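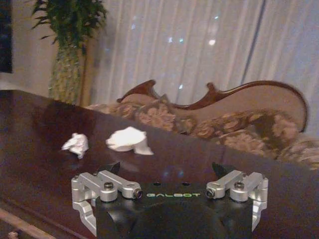

Figure 3. Wrist camera view of the gripper above the tabletop, with two crumpled tissues lying in front of it.

4.2 Comparing wrist views on glossy furniture

Our bench tests in Section 3 were run on matte gray board, and every controller we tried looked good there. We were eager to see what would happen on real furniture, so we moved the comparison to a living room with a dark polished table and an upholstered sofa behind it. This turned out to be the most rewarding part of the study! The table in Figure 3 carries faint reflections of its surroundings, and the tissues on it have no fixed shape, which makes them a fine test of how well a grasp point can be picked from a close view.

We compared 2 controllers. Ostis picks a grasp from a single wrist image and then closes without looking again. Lallis keeps updating the grasp point until the fingers start to close. Both received the same camera stream and drove the same parallel linkage gripper, and we kept the finger speed fixed so that any difference would come from the control side. In total we logged 613 attempts, of which 513 passed our timing check and were kept for analysis. The rest had gaps in the joint record and were dropped before scoring.

Clear plastic was the category we looked forward to most. A transparent, crinkled object shows whatever lies behind it, and on a reflective surface the background itself contains a second copy of the room. Single-image grasp picking has little to hold on to in such a case except the bright highlights along the folds, and those highlights move when the wrist moves. Lallis can use that motion as a cue, and we were delighted by how naturally this fell out of a controller that was written with tissues and towels in mind.

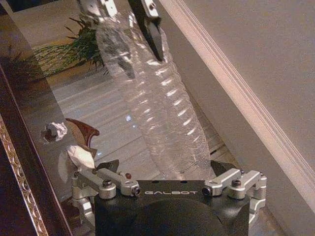 Why was the finger speed kept the same for both controllers?
A faster close would have favored Ostis, which commits early, so one fixed speed gave a fairer comparison.

We also varied the approach height. Starting low gives a sharper view of the target but leaves less room to correct, while starting high lets more of the table into view along with its reflections. The Villanueva mount, which we used throughout, holds the camera behind the fingers, and both fingertips stay in sight during the approach. We found this very handy for scoring, as finger position could be checked against the image without a second sensor. Each attempt was capped at 2000 control steps, and an attempt that reached the cap was scored as a miss.

Soft and clear items were also placed near each other on the dark wood, such as a clear bottle on its side next to a crumpled white cloth. Mixed layouts of this kind ask the controller to stay with one target when a brighter one is close by. The full scoring sheet, with the rules for a near miss, is part of the Vetthorpe notes that accompany this paper. 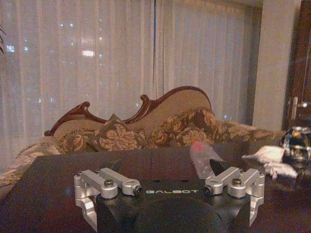
Can the two controllers be swapped without changing the gripper?
They share one command interface, so only the control program has to be restarted.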